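Arm station, tabletop clearing task - pre-run checklist with comments
Sheet covers the Thursday session. Items marked OPEN go back to the students.

1. Emergency stop tested before power to the arm: OK. Pressed it myself. I don't take "we tried it last week" as a test.
2. Speed limit set to 40 percent: OK on screen. I would like to see it measured. 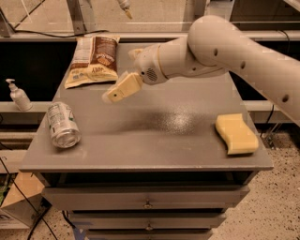 Restby Robotics Club - Arm Group

3. Objects for the run on the cabinet top (snack bag, can, sponge): OK.
4. Arm clear of the top when idle: OPEN. The start pose is described as "safe" in the students' plan. Safe for what? Write down a height.
5. Black cables on the floor, left side: OPEN. They run right by the cardboard box. Tie them down or move them. 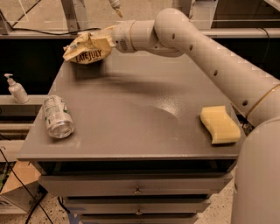
Margit Virág, safety reviewer

6. Grip on soft packaging: OPEN. The bag can be picked up by one end, fine. The team claims 50 clean picks in practice, but the log has no column for drops, so I can't credit the number.
7. Can on its side: OPEN. Ask what the plan is if it rolls. "It won't" was the answer in April too.

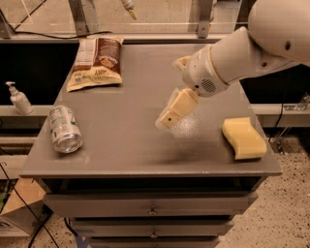 Checked and commented by M. Virág, safety reviewer

8. Glare on the tabletop: OPEN. There's a bright patch under the gripper. Plaken, the students' detection program, is supposed to ignore it - show me a run with the lights changed.
9. Drawers closed before start: OK.

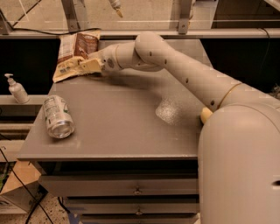

10. Reach at the back edge: OPEN. I want a hard limit in the software there, with the value on this sheet. Relying on the operator to notice is no limit at all.
11. Operator stays by the stop button for the whole run: OK, after a reminder.

Result: no unattended runs. Supervised runs may continue at the current speed. Bring the revised log with the sheet.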